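Chapter 4
Getting Heard: How a Record Travels from the Bedroom to the Dance Floor

What this chapter covers
How a new release finds its first listeners
Promo lists, record pools and radio
Writing a one-sheet that gets read
Playing out, and meeting the people who book
Keeping track of what you are owed

In the last three chapters we followed a track from the first loop to the finished master, and if you have been doing the exercises you should by now have at least one piece of music that you are willing to play to a stranger. I hope you are a little proud of it. I still remember sitting on the floor with my first test pressing, turning it over and over as if there might be something new on the other side (there was, of course, the B-side, which I liked better and which everyone else ignored).

Now comes a part of the work that many producers put off for as long as they can. A finished track sitting in a folder has no listeners at all, and somebody has to carry it out the door. For a lucky few that somebody is a label with a press officer and a plugger and a nice long mailing list. For most people at the start, it is you, at the kitchen table, at eleven at night, writing to DJs you have admired since you were in school.

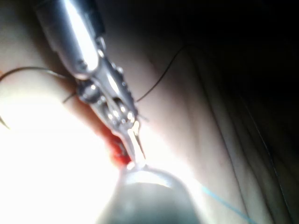 When should you start telling people about a release?
Earlier than feels natural. Most small labels allow six to eight weeks between sending out promos and putting the record on sale, so that DJs have time to play it, radio shows have time to schedule it, and writers have time to say something kind about it.

Throughout this chapter we will come back to one small label, Winine, which put out house and techno on twelve-inch vinyl and later as downloads. It was run out of a spare bedroom and it never had a hit in the ordinary sense of the word. What it did have was a very careful way of going about things, and the paperwork survives, so we can see how the choices were made. Its ninth release, an EP called Rarkura, was pressed in an edition of 900 copies, and we will use that EP as our running case.

4.1 Who hears it first

Think of the audience for a club record as a set of rings, like the ones a pebble makes in a pond. In the smallest ring are other DJs. They hear the music months before anybody else and they decide, mostly in the first minute, whether it goes in the bag. Around them are the people on the dance floor, who may never learn the title but who will remember the bassline on the way home. Then come the radio listeners, the readers of blogs and magazines, and the shoppers browsing the new arrivals in a store.

For Rarkura, the label drew up a promo list of 27 names. That may sound very short to you, and at the time the artist certainly thought so and said it more than once. But every name on it belonged to a person who had played something similar in the past year, and each of them got a note written for them alone. A mass mailing to a list bought from someone else would have reached far more inboxes and, in my experience, would have been opened by very few of them.

Your own list can begin with the people you already know. Write down the DJs in your town, the person behind the counter at the record store, the host of the late show on the college station, and the friend who moved away and now runs a night in another city. You will be surprised how quickly a page fills up.

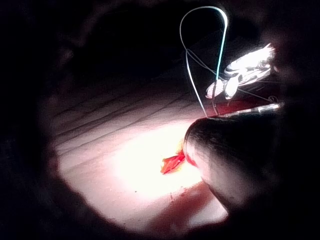

4.2 The one-sheet

A one-sheet is a single page that travels with the music and answers the questions a busy person is likely to ask. Who made this? What does it sound like? When is it out, and on what format? Who do I write to if I like it?

Keep yours plain. Put the artist, title, label and catalog number at the top, then two or three sentences about the music in the sort of words you would use with a friend. Phrases like "genre-defying sonic journey" have been worn so smooth that the eye slides right off them. The sheet for Rarkura said that the A-side was "slow, heavy and a bit seasick, good for early on," and several DJs quoted that line back to the label when they wrote in. They knew just when in the night to try it!
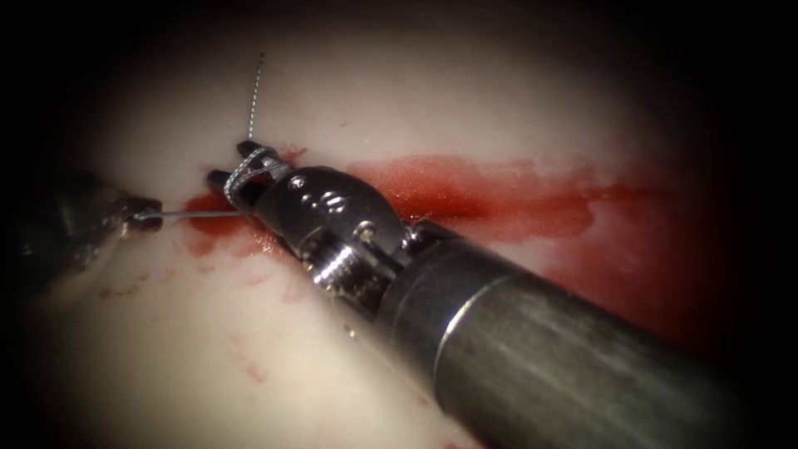

It helps, too, to mention any support the music has had already, as long as it is true. If a DJ has told you in an email that they are playing the track, ask before you quote them. Nearly all of them will say yes, and the few who would rather you didn't will remember that you asked.

4.3 Playing out

Sooner or later someone will want to see you as well as hear you. For the artist behind Rarkura that first happened at Goltness, a basement club with a low ceiling and a sound system far too good for the size of the room. The slot was the opening one, with the doors at ten and hardly a soul inside before half past eleven. I have a great fondness for opening slots. You can play the strange records, you can learn how the room sounds as it fills, and you get to talk to the staff before they are too busy to talk to anyone.

A second booking grew out of that one, at a weekend party in April called Somogyi, and it came through a conversation by the coat check and owed nothing to any mailing list. We will look at it more closely in section 4.5, along with the contract, which had a fee clause worth your attention.
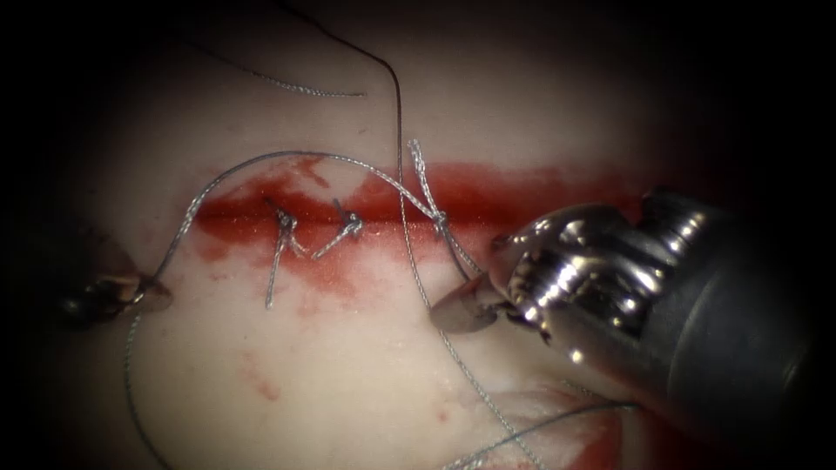 The word "networking" makes a lot of musicians want to lie down in a dark room, and I do understand. Try thinking of it as going to the parties you like and being pleasant there. Stay for the act after yours. Tell another producer what you enjoyed about their set, and be specific about it. Buy the record if there is one to buy. Over a year or two these small courtesies build up into a circle of people who are glad to hear from you when your next promo arrives.

Before you read on

Take out the track you finished at the end of Chapter 3 and draft a one-sheet for it, keeping to a single page. Then write the first ten names of your promo list, with a line beside each one saying why that person might like this piece of music in particular. Keep both pages somewhere safe, as you will need them for the worksheet in section 4.4.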